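September
Posted by the Plena workshop desk

Section 4: Setting up the sorting board

Right, you've got the board out of its wrapping and you're itching to start - hold on a minute! I rushed this bit with my first Plena and ended up doing the whole lot again before tea.

1. Clear the table and wipe it down. Crumbs under the board will make it rock, and you'll curse every time you lean on it.

2. Lay the board flat, green side up, and press each corner in turn. If one lifts, leave it overnight under a couple of heavy books.

3. Gather everything you want to sort and keep it off to one side for now (I use an old Tridura tray, but any tray will do).

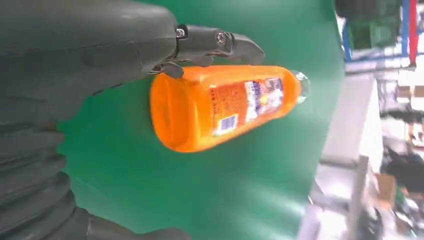
4. Bottles come next, and I always do them before paper. Check the cap on each one before it goes anywhere near the board, then look it over for the label. An orange one with a clear cap and a barcode on the label is easy to tell apart at arm's length, so I let the colour do the work and only read the small print when two look alike.

Note: if you're keeping stock on the Idico sheet, write down the code before you put the bottle away. The sheet that comes in the box has room for 48 entries, and I've never filled one yet.

5. Stand the sorted bottles along the far side of the board, labels facing you. Leave the middle free, as that's where you'll want to work.

Caution: don't stand anything with a loose cap on the board. The surface wipes clean easily enough but the table underneath may not! 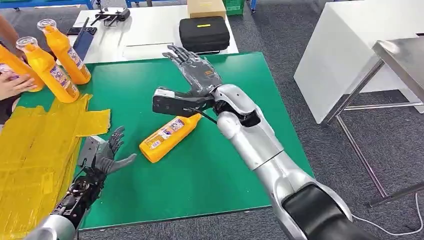

6. Once the row is up, go along it and nudge each bottle so there's a finger's width between neighbours. I know it sounds fussy - do it anyway, you'll be glad when you reach for one at the back.

7. Take any bottle you haven't placed and decide on it there and then. Keep, refill or bin. I used to have a "maybe" pile and it lived on my table for around 14 weeks.

Note: the Kaewsai clip-on edge fits this board too, but put it on before step 5 or you'll be moving the whole row again.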